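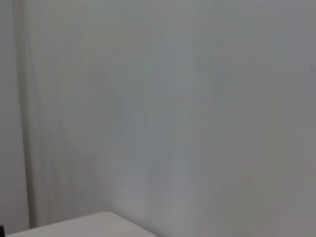 About Us

We paint the insides of houses, and we have been doing it in and around Drotville for 11 years now. It started with one van, two ladders and a hallway in Mudia that took us far longer than it should have (we fussed over every inch of it, and I suppose we still would). The family who lived there told their neighbors, the neighbors told their cousins in Kestdale, and before long we had to buy a second van.

People often ask what we like best, and they expect to hear about bold colors and fancy finishes. We do enjoy those! But our real love is a plain wall done well. Pale gray, soft white, the quiet shades that look a little blue in the morning and a little pink by supper time. They show every lump and every hurried brush mark, so most of our hours go into the part before the paint: washing, filling, sanding, wiping down, and then sanding again — usually with the radio on low.

Our shop in Ham opened in January, and we are very proud of it. It's 1000 square feet, with a long counter where you can spread out your samples and take as much time as you like. Bring a cushion, a curtain, a plate you're fond of. We have more than 3000 shades in the drawers behind the counter, and we will gladly pull out every gray we own if that's what it takes. The coffee is free and the chairs are comfortable.

When we come to your house, we move the furniture, cover the floors, and put everything back where we found it. We leave you a labeled jar of each color for the scuffs that come along later, and we write the name of the room on the lid. If a corner or a door frame doesn't look right to you after we've gone, call us and we'll come back and fix it.

We work in Drotville, Mudia, Ham and Kestdale, and a little farther out if you ask nicely. Stop in and say hello — we'd love to hear about your rooms.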